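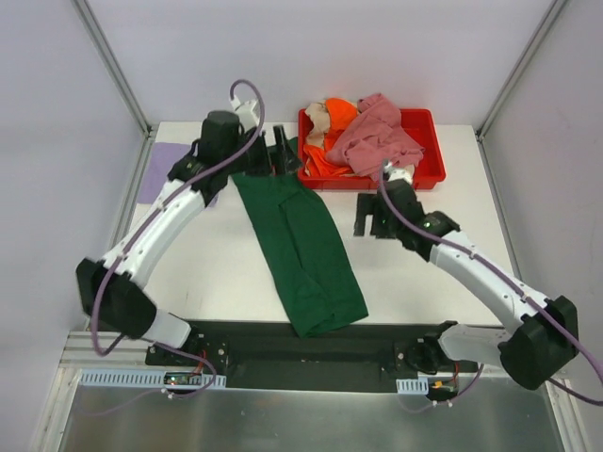
How many students may run the two-arm station at one time?
Two students operate the station during a session, one as operator and one as observer. Other team members may watch from behind the marked line but do not give commands or touch the table.

Section 4. Preparing and Running the Cloth Handling Exercise

4.1 Purpose of this section

This section applies to student teams of the Durgate Robotics Club entering the cloth handling category of the Isusberg student competition. It covers the preparation of the table, the starting checks, the recording of attempts, and the shutdown of the station. Teams must complete Section 3 (Emergency Stop and Safe Distance) before starting work here. The signed sheet from Section 3 is kept in the station folder.

4.2 Items required

Station key, issued by the instructor on duty
Red cloth bin
Cloth set for the current exercise
Team log sheet
Club laptop with the Golent control program installed

Use only the cloths issued with the station. Personal clothing, towels with loops, and items with buttons, zippers, or drawstrings are not permitted.

4.3 Preparing the table

1. Confirm that the arms are switched off and that the key is in the hand of the operator.
2. Wipe the white tabletop with a dry cloth. Do not use spray cleaner inside the enclosure.
3. Place the red bin at the back of the table, right of center. Leave a finger's width between the bin and the back wall.
4. Put the cloths in the bin loosely. They do not need to be folded, and they may rise above the rim.
5. For Exercise B, lay the long green cloth on the tabletop to the left of the bin, running diagonally toward the front edge. Lay the lavender cloth flat at the back left.
6. Check that both purple cables are seated in the clips along the forearms. A cable that has come out of a clip must be reported before power is applied.

Note: In Exercise B, a corner of the green cloth may extend slightly past the front edge of the table. It must not reach the circuit boards or the wiring below.

CAUTION: Do not reach into the enclosure to straighten a cloth once the key has been turned. Switch off, wait for the arms to settle, and begin again from step 1.

4.4 Starting the station

1. The observer stands at the emergency stop and says "Ready."
2. The operator inserts the key and turns it to the first position.
3. Start the Golent program and enter the team number.
4. Select Home. Both arms move to their resting positions. Keep hands outside the enclosure during this movement.
5. Open and close each gripper once from the menu. The fingers should move smoothly and meet evenly.
6. Select the exercise. The program sets a time limit of 300 seconds for each attempt.

If the program reports error 167, one of the grippers has failed to reach its closed position. Switch off and look for fabric caught between the fingers. If the error returns, end the session and inform the instructor. Teams do not adjust or remove gripper fingers.

4.5 Running an attempt

1. The operator announces the start and presses Begin.
2. Approach the cloth from above with the gripper open. Lower slowly over the last part of the movement.
3. Close the gripper on a single edge or raised fold.
4. Lift the cloth clear of the table before moving it sideways.
5. When both arms hold the same cloth, move them at the lowest speed setting. Pulling in opposite directions strains the wrists and will count as a fault.
6. Release the cloth, raise both grippers, and press End.

Each attempt is written on the log sheet, including those stopped early. Record the exercise letter, the result, and a short remark. "Slipped at left gripper while lifting" is an acceptable remark. "Did not work" is not.

Operator and observer change places after every fifth attempt.

Note: The Fu Trophy for team records is judged from the log sheets. Last season's winning team submitted 791 logged attempts, and the judges commented on the quality of the remarks. Sheets completed from memory after a session are not accepted.

4.6 Shutdown

1. Return all cloths to the red bin.
2. Select Home, then Park.
3. Close the program and turn the key to Off.
4. Return the key to the instructor with the log sheet.

Shut down in this order. Turning the key before the arms are parked can leave a forearm resting on the tabletop.

4.7 Booking and contact

Practice periods may be booked until 7th October. Teams that advance to the final round will receive a second set of periods in January. A team that misses a booked period without notice moves to the end of the waiting list.

Questions about this section, and reports of damaged cloths or cables, should be addressed to Xiaoyan Yan, station supervisor. Continue to Section 5, Reviewing Recorded Attempts.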